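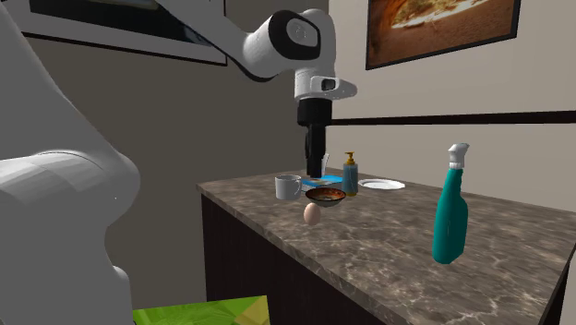
¿Puede ya una máquina recoger una cocina sin que nadie la vigile?
Todavía falta. Puede hacer bien varios pasos sueltos, pero encadenarlos en una cocina que no conoce sigue siendo cosa de personas.

Acta de la reunión del grupo de tareas domésticas
17 de octubre de 2019
Asistentes: Talha Talpur (modera), Quang Quan (acta) y el equipo de Stovau
Excusan: los compañeros de Lundthorpe

1. Acta anterior
Se aprueba con una corrección: el entorno simulado de abril se llamaba Husar, y figuraba como Stovau.

2. Estado de las pruebas en simulación
Talha presenta los resultados de recoger la encimera. De 322 intentos completos, 30 terminaron con todo en su sitio. La cifra parece modesta, pero en abril fueron 5, ¡y la sala lo celebró como se merece! El libro es lo que peor va: plano sobre el mármol, a la pinza de dos dedos le cuesta encontrar por dónde entrar. Las tazas y los botes con pulverizador van mucho mejor.
Quang pregunta si conviene levantar el libro o arrastrarlo hasta el borde. Se debate un buen rato - hay partidarios de las dos cosas - y se acuerda probar primero el arrastre.

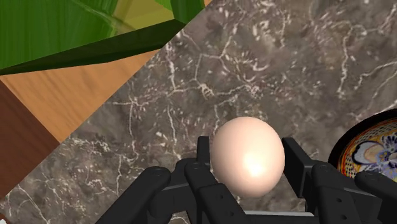

3. MANIPULACIÓN DE OBJETOS FRÁGILES

Quang enseña el trabajo con la mano de varios dedos y el huevo. Le entusiasma la idea de acunarlo con los dedos abiertos en vez de apretar, y al resto también. Talha recuerda que en la simulación un huevo no se casca como en casa, y pide no prometer nada a Lundthorpe hasta medir fuerzas con huevos de verdad.
Se comenta además que un plato decorado al lado del huevo complica la visión, por los colores y el dibujo. Se mantiene en la escena.

4. ¿Y en la tienda?
Đặng ha preguntado si esto serviría para reponer estantes. Opinión general: la reposición de cajas iguales está más cerca que la cocina. El producto suelto, la fruta y los huevos tendrán que esperar. Hay muchas ganas de probarlo.

5. Acuerdos
Talha: preparar la prueba de arrastre del libro.
Quang: pedir 6 docenas de huevos y buscar dónde guardarlos.
Stovau: responder a Đặng con una propuesta corta, sin plazos.

6. Ruegos y preguntas
Se pide que los vídeos se suban con el número de intento en el nombre - la última vez costó media tarde encontrar el bueno.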